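Subject: Re: [workfloor] The hand tools and our shifts at Treteven

Hello all,

I answer below the part that was quoted to me twice already, so I hope everybody can find the thread. Please excuse my English, I write it slowly but I check it.

> At our site the company has brought in the Utia hand units. The people
> who did the switch and outlet checks are now asked to do the same
> movements with the unit in the hand, and later a machine is supposed to
> learn it. Has anybody been through this? What happened with the
> shifts, and who was paid for the extra time? We are 70 people and
> management tells us only that it will be "a change of tasks".

We have been through it at Allomholm, or rather we are in the middle of it. It started in March. Before that, our group tested fittings by hand, 900 on a normal day. With the hand unit the number went down to 809 on the best day of the first month, and the target was not changed. This was our first quarrel. I advise you to ask for a lower target in writing before the first unit is unpacked. We asked after, and it took seven weeks.

The work itself is not heavy, but it is strange for the wrist. You hold the unit in front of you, you bring the two fingers to the switch, and you must do it calmly, always with the same speed. A person who has pressed switches for twelve years does it without looking. Now you have to look, and you have to think about your elbow. Several of my colleagues had pain in the forearm after the second week. We now have a pause of ten minutes in each hour, and nobody may hold the unit longer than four hours in a shift.
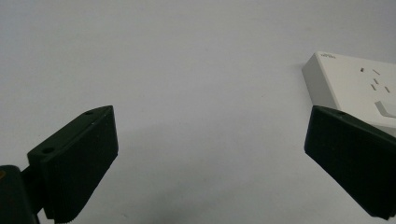

Treteven had the same pause on paper, but the team leaders counted it as idle time until the union wrote a letter, and people there say you should look at your time sheets from the first day and keep your own copy at home.

I agree with this, and I would add the question of the pay grade. In our plant the work with the unit was first called "support activity", one grade under testing. But the tester is the one who knows when a switch feels wrong, and this knowledge is what the company wants to have. We argued that teaching is worth at least as much as doing. They accepted it for those who already worked in testing, but not for the new people from the agency. This is still open and I am not proud of it.

About jobs I can only tell you what I have seen. No one was dismissed up to now. Two colleagues retired and their places were not filled. The night shift became smaller. We were promised training on the Aidoo system for everyone who wants it, and about 1,000 dollars per person was put aside, but the courses are in the afternoon and the parents of small children cannot go. If you negotiate training, negotiate the hour of the day also.

One more point, which I forgot in my last message. The units record the work. Ask who keeps the recordings, for how long, and if they can be used to judge a single worker. We have a paragraph for this in our agreement and I can send it to the list if there is interest. It is three pages, and I will need some days for the translation.

With friendly greetings from Allomholm

Filed under: Workplace Change / Automation & New Technology

Recent in this list
- Re: Pause rules for hand-held equipment
- Night shift allowance, new table
- Who owns the recordings?
- Agency staff and pay grades (long)
- Re: Re: Aidoo courses, morning group wanted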